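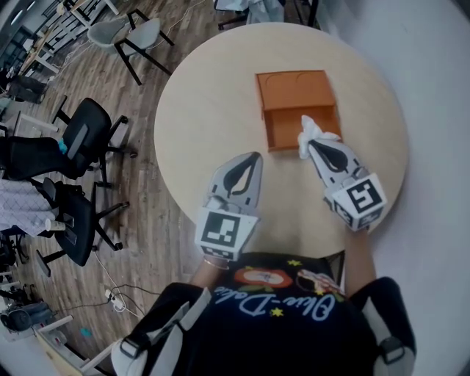
Karlijn Aerts wrote in to say that boarding schools make children hard, and that a boy of 12 learns more at his own kitchen table than he ever will in a dormitory. I went to one, at Kurek, and I disagree.

We use cookies to remember your settings. Accept / Manage

By Teguh Liem
July

Kurek had 97 pupils and two stoves. We cut our own wood, mended our own boots and cooked on Thursdays' leftovers more often than the prospectus let on. I was homesick for most of a winter. By spring I could read a map, bake bread and sit through a dull evening without complaint.

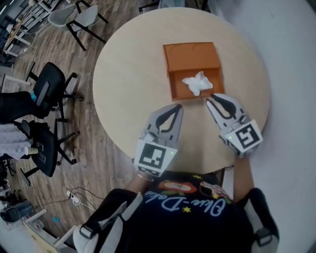 An open orange box on a round table.

The school at Cendton closed last year, and its pupils now ride a bus to a campus of 1,533. They have better labs there. They also have no chores -- none at all -- and the principal never learns most of their names.

Aerts is right that some children should stay home. My brother should have. But a district that keeps only one kind of school has made that choice for every family in it, and I would like Kurek kept open.

Recent
Mesetti library hours
Letters: the Zandine road
Arif Chin on homework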